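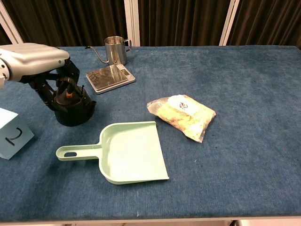 Sat 7 October – hoverfly counts, Clastness plot

Home | Notebook | Field sites | Contact

Back from Clastness with wet socks and a full card! Azlan and I swapped out all seven trail cameras along the ivy wall, and the one by the gate had filled up on bramble waving in the wind (my fault, I set the trigger too twitchy). Over 2000 clips on that one alone. I've gone through the first 60 so far and found 34 with an insect in them, mostly hoverflies and a few very determined wasps.

Jarlath wants moths too, so next round we leave two cameras running all night. I'm keen – the ivy smelled amazing at dusk and there was plenty flying.

Still to do: relabel the Hakness cards, they've got June's stickers on. Ask Azlan where the spare macro lens went. Pollen swabs are in the small fridge, top shelf, please don't move them!! Slides on Monday if the stain turns up.

3 comments | 5 shares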